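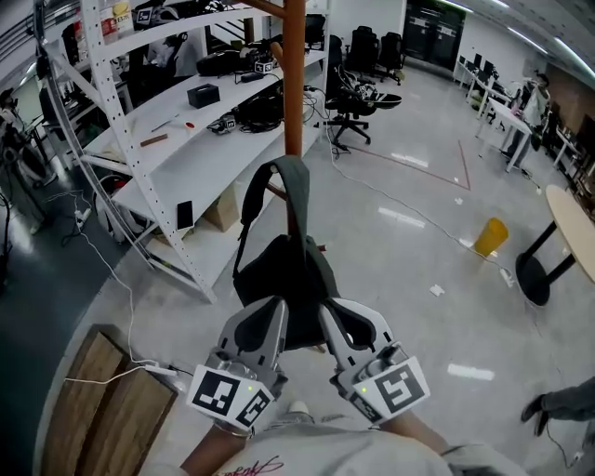 1/ Packing for ten days in Narska with one carry-on. A few notes from this June's trip.

2/ The bus from Hindum allows one bag in the cabin. Anything else goes underneath and costs 200 extra, cash only.

3/ Black bags all look the same at the depot. Tie something bright to the handle.

4/ I took four shirts and wore three. The hostel sink is fine for washing. Soap costs 40 at the corner shop.

5/ Leave the heavy boots at home. The path up to Zeleke is paved now.

6/ Lockers at the station are 300 a day. The bakery next door closes at noon.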